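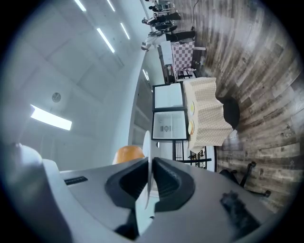 Umora wrote back this morning that the plate episodes still run too long between grasp and release, and could we trim the idle at the source. Tuesday, December 30, 2025. Session total 1329 episodes, running total 2845 since October. Discarded 7 for lost tracking. Plates only; the thin rim needs the finger pads nearly closed before contact, so I slowed the approach. Changed the start pose every 4 episodes. Skosar labels come back with the release event marked late. Will re-export with the gripper width channel included and check the offset tomorrow.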